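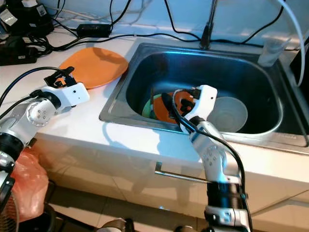
Larketti Kenia Single-Bowl Kitchen Sink

Product information for kitchens in homes, schools and shared workplaces

The Kenia is a single-bowl stainless steel kitchen sink with a deep rectangular basin, rounded corners and a brushed rim. It is supplied by Larketti for new kitchens and for the replacement of older sinks in existing countertops. The undivided basin accepts plates, serving bowls and oven trays that do not fit easily into a two-bowl model.

Basin

Plates may be stood on edge against the basin wall, with bowls tilted beside them, and left in that position until they are washed. The rounded corners can be wiped with an ordinary cloth or soft sponge. The rim is finished to match the basin and does not require polish.

The Kenia has no built-in drainboard. Customers who wash by hand should allow clear counter space on at least one side of the sink for a drying rack or mat. A folding rack, the Floka, is sold separately and rests on the counter or across the basin.

Faucet and fittings

The sink is sold without a faucet. The Woo faucet, in a dark finish, is the model most often ordered with it and is mounted at the back edge. Other faucets may be used, provided that the spout reaches well into the basin. Please confirm the position of the faucet hole before the countertop is cut, as this cannot be changed afterward.

Supplied in the carton:
Sink
Strainer and drain fitting
Mounting clips
Paper cutting template
Care sheet

The drain pipe, sealant and water supply lines are not supplied.

Use with colored tableware

The Kenia may be used with plastic, ceramic and enamel tableware. Metal pans with rough bases should be lifted, not dragged, across the floor of the basin. Fine surface marks will appear in the first weeks of use - they are normal for brushed steel and become less noticeable over time.

Care

Rinse the basin after each use and dry it with a soft cloth. In areas with hard water, a weekly wipe with diluted white vinegar will remove most deposits. Rinse well afterward. Do not use steel wool, bleach or silver cleaner. Wet sponges, rubber mats and steel cans should not be left in the basin overnight.

Ordering and delivery

Orders are normally shipped within 7 working days. Institutions ordering for several kitchens may request one combined delivery, and a separate price list applies to orders of 100 sinks or more. The list was last revised in June.

Returns are accepted on unused sinks in their original carton. Sinks that have been clipped or sealed into a countertop cannot be returned unless a fault is found.

The Kenia carries a 3-year warranty against defects in material and finish. Claims should be sent to the Larketti service desk with the order number and a short account of the fault.

Page updated Aug 5, 2025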